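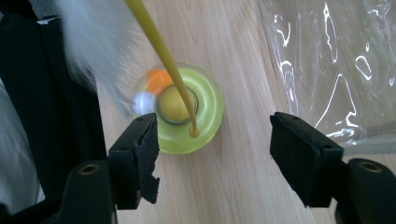
Ottilie Ammann

**Household and Shop-Floor Chores Group - August minutes**

Met Wednesday in the back office at Biltia. Grustano joined by phone and dropped off before item 4.

**1. Previous minutes**

Accepted with one fix: the shelf-restocking test was run at Pereyra, not at Drillel.

**2. Tidying up small things**

Most of the hour went here. The question was whether a machine can clear a table of toys and packaging well enough to be left alone with it. The round green ball-track toy was discussed at length. A rigid disc is a fair shape to pick up, but the balls in the track can be moving while the gripper closes, and the thin yellow stick gets in the way of a straight approach from above. Clear plastic is worse. On a pale wood table the wood grain shows through it and the only strong cue is the glare on the folds.

Drillel's view is that picking up is close to good enough and deciding where things go is not. Pereyra disagreed - they still see too many dropped items to call it close.

Tidying trial as reported: 20 attempts, 17 items put in the right bin without help. The group did not accept this as a pass. A parent or a store clerk would not want to check after every round.

**3. Shop floor**

Pereyra wants restocking of boxed goods treated as a separate job from loose returns. Agreed. Boxed goods will go to a run of 100 picks before anyone quotes a success rate. Loose returns stay on hold.

**4. Laundry**

Folding towels is slow but steady. Socks were not attempted. Carried over.

**5. Wear on gripper pads**

Pads with notched edges are to be swapped before any counted run. Biltia has 6 spares and will order more.

**Actions**

- Ottilie: write up the tidying test so that moving parts and clear plastic are scored separately
- Drillel: list of bins and what belongs in each
- Pereyra: boxed goods run
- Biltia: order pads

Next meeting same room, time to be set by email.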